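January, early evening

I have been meaning to sit down with this all week and every time I got the kettle on somebody rang, or the post came, or I remembered the bins. So now it is dark and the curtains are drawn and I have a blanket over my knees like a woman of ninety, and I am going to write about the choir before I forget what it felt like.

We sang at Ullness last night. I say "we" with some pride because in October I could not have told you what an alto did, and I only went along to keep Yoon-hee company (she had seen the card in the library window and did not want to walk in by herself). I told her I would sit at the back and read. Well! Three months on I own a black folder and a tin of blackcurrant pastilles, and I hum in the chemist's.

The drive out was slow. There was fog all the way from the bridge and Yoon-hee drives with her nose nearly on the windscreen at the best of times. Soon-im was in the back with the music on her lap, going over the tricky page under her breath, the one where we come in after the tenors and everybody comes in early. I have marked mine with a big red ring and the word WAIT, and underneath that, WAIT again. I don't believe either of them has ever stopped me.

The hall is bigger than I had pictured, with a high ceiling and those long windows that rattle, and it was perishing. Stellan had got there before everyone and set out the chairs in a curve, and then moved them all again when he found out where the draught came from. He is a very patient conductor. He never raises his voice, he just lowers his hands and looks at the floor for a moment, and you would rather be shouted at. He told us in the warm-up to sing as if to a person we liked standing on the other side of a field. I have thought about that a good deal today. I chose Mother, in her green coat, and then had to stop choosing her or I would have been no use to anybody.
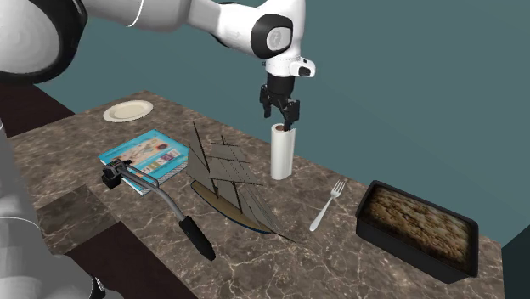 Anyway, the first half went off nicely enough. The carol from the old set was a bit ragged at the start, and the basses dragged, but they always drag and I think people find it soothing. Then came the one we call the river song, which has so many verses that Si-woo keeps a tally on his thumb against the edge of the folder. He lost his place last night and sang a whole line of verse four all on his own, in a lovely clear voice, and then went as red as a postbox. I thought it was one of the best moments of the evening. I told him so over the tea and he said I was being kind, and I said I was too tired to be kind.

The tea! Bok-nam had made the ginger cake, two of them, and a seeded loaf with soft cheese for those who don't care for sweet things. I had both. There was a man from the village who had come for the music in spite of having, he told me, no ear whatsoever, and he stood with me by the urn and talked about his leeks for a good quarter of an hour. He has trouble with rust on them. I said mine had been poor too and that I blamed the wet summer, and he said no, it was the variety, and wrote the name of a better one on the back of my programme. I have it here and can't read it. It might begin with a B.

The second half was the part I had been dreading, the long piece with the entry after the tenors. I kept my eye on Stellan and my finger on the red ring and my heart was going like anything. And I waited. I did wait! Soon-im next to me waited as well, and I could feel her waiting, and then we all came in together, the whole row, and it was such a warm, wide sort of sound that I nearly forgot to carry on making it. I haven't got the words for it. I have been in offices and waiting rooms and queues with people for most of my life and I can't remember when I last breathed in at the same moment as the person beside me, on purpose.

It was late by the time we had stacked the chairs. The fog had lifted and there were stars out over the car park, and Yoon-hee wanted to stand and look at them, and I wanted my bed, so we compromised and she looked at them while I sat in the car with the heater going. She drove home much faster. Soon-im fell asleep against the window with the music sliding off her knees page by page and I had to pick it all up at her gate with a torch.

Today I have been good for nothing. I slept until nearly nine, which I never do, and had toast at eleven and called it lunch. My throat is a bit scratchy but I think that's only the cold air. I did get the washing in. I rang my sister to tell her all about it and she listened very nicely and then told me about her new boiler, so I suppose we are even.

Stellan wants us to learn something new for the spring, in a language none of us can speak, and he has promised to write the sounds out underneath for those of us who need it (he looked at me, quite gently). Yoon-hee has already been on the telephone about it twice. She would like us to practise here, in my front room, as the piano is in better tune than hers, and I have said yes, so now I must do something about the state of the carpet and find where I put the good cups. I think they are in the box under the stairs with the Christmas lights, and I shall look tomorrow, after I have been for stamps.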